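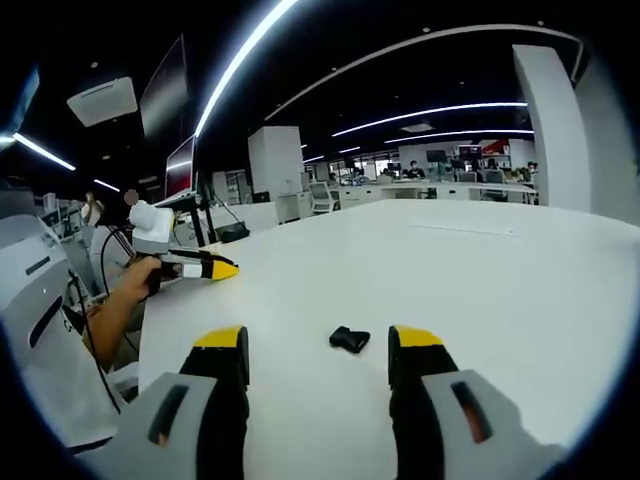 Keeping a Mileage Log for Expense Claims

8 Jul 2026

Employees who use their own vehicles for company business are generally entitled to claim the cost of each trip. The claim depends on a mileage log, and the quality of the log often decides how quickly the claim is paid.

A complete entry records the date of travel, the starting point, the destination, the business purpose and the odometer reading at each end. "Client visit" is a weak statement of purpose. "Delivery of signed lease to the Tevville office" leaves the reviewer with no questions.

When I kept the accounts at Clamonon, claims were due within 14 days of the trip. Américo Pacheco, who reviewed them before payment, returned any form on which every distance had been rounded to a neat figure. A month of trips that were all exactly 100 miles long was sent back without discussion.

Commuting between home and the regular place of work should be left out of the log. Where an errand is combined with the ordinary drive home, only the additional distance is entered, and the calculation should be shown on the same line.

Parking and toll charges belong in a separate column with the receipts attached. Our policy allowed up to 5 dollars in tolls without a receipt, although a written note was still required.

Paper and electronic logs are both acceptable in most offices. I continue to use a ruled notebook kept in the glove compartment and copy the entries to a spreadsheet at the end of each week. Completed notebooks are filed with the bank statements for the same year.

Posted under: Expenses, Recordkeeping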